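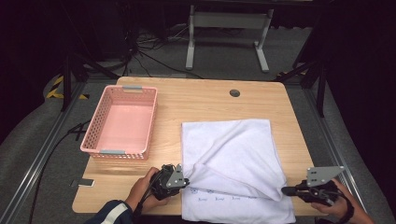
Towel on the table, basket to the side, a gripper in each hand.

How to find out whether a machine could fold your towels yet

I get asked this one more than anything else on the site. When can I buy a robot that does the washing? And I always give the same boring reply, which is that it depends what you mean by does. Pressing start is easy. Getting one towel out of a heap, flat and folded, is the bit that still has people like me pulling faces at a tabletop.

So this is a tutorial for testing it yourself. You don't need a robot. You need a pair of hand-held grippers (the two-fingered sort that open and shut), one small towel, a basket and a table you can walk right up to. If you can't fold the towel with those in your hands, a robot arm with the same fingers hasn't got much of a chance either – and you've got a human brain doing the steering!

Step 1. Set a rule for what counts as folded

Do this before you touch anything. Mine is: folded in half twice, corners within a finger's width of each other, and sitting in the basket without flopping open. Write it down. I didn't the first time and by the end of the afternoon I was calling all sorts of things folded.

Step 2. Drop the towel, don't lay it

Hold it up, let go, leave it however it lands. It's very tempting to give it a little help towards flat. If you do, you've done the hardest part of the chore before the clock has started.

Step 3. Find a corner

With fingers you do this without looking. With grippers you have to look, and what you want to look for is the hem. Follow the stitching along until it turns. A fold can look just like an edge from above, and I've grabbed a fold and lifted it proudly more times than I'd like to say.

Close the jaws gently on the corner and take as little cloth as you can get away with. If you grab a big mouthful you'll end up with a puckered lump that won't lie flat afterwards, and you'll have to let go and start again.

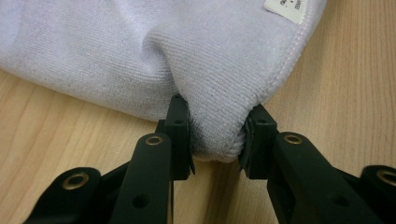

Do I need a thick towel or a thin one for this test?

Start with a thin one. Thick towels spring back when you let go, so you end up testing your patience more than your grip. Move up to a bath towel once you can do the small one three times running.

Step 4. Find the second corner and spread

Keep the first corner pinched. Bring the other gripper across, find the next corner along the same hem, pinch, then pull the two apart until the edge goes straight. Lift a bit, and let the rest of the towel drag itself flat as you bring it back towards you.

This is where machines have got a lot better. When I first wrote about the Skosis arm it would pull one corner, lose it, and go back for it over and over. The newer Wernard two-armed setup gets a dropped hand towel spread out in 45 seconds on a good go. I can do it in 9 with my own hands, and I'm not fast.

Step 5. Fold, then let go cleanly

Walk both corners over to meet the far edge, lower them, and open the jaws. Slowly! Terry loops love to catch on a rough pad, and if one side lets go before the other the whole top layer skews. Slide each gripper out sideways, keeping low to the table. Then turn your attention to the short side and do it again.

A crumpled towel is much harder than a spread one, and you should make yourself do both. When it's all in a heap, the hem ducks under and comes up again somewhere else, and you can't tell which layer belongs to which corner.

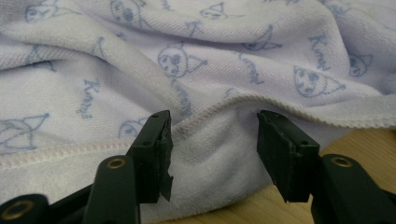

My trick is to stop hunting for the corner altogether. Pick any bit of hem, lift it well clear of the table, and let the towel hang. Nine times out of ten a corner swings free on its own, and you can catch that with the other gripper and carry on from Step 4.

Step 6. Into the basket

Slide one jaw under the folded towel and close the other on top, near the folded edge. If you pinch the open edge it'll unfold on the way across. Lower it right to the bottom before you let go.

Step 7. Keep a tally

Note the time, how many grabs you needed and whether it passed your rule. Do twenty goes if you can bear it. My first twenty were dreadful and my second twenty were merely bad.

So, can machines do it yet?

One towel, known size, good light, someone nearby to sort out the muddles – yes, pretty well. A mixed basket with socks and a fitted sheet in it, no. The Randby machine costs 3,000 pounds and only takes shirts you've clipped in yourself, which to my mind leaves the fiddly half of the job with you. Usmani do a simpler one for 800 that folds flannels, and I'd quite like to try it on tea towels next.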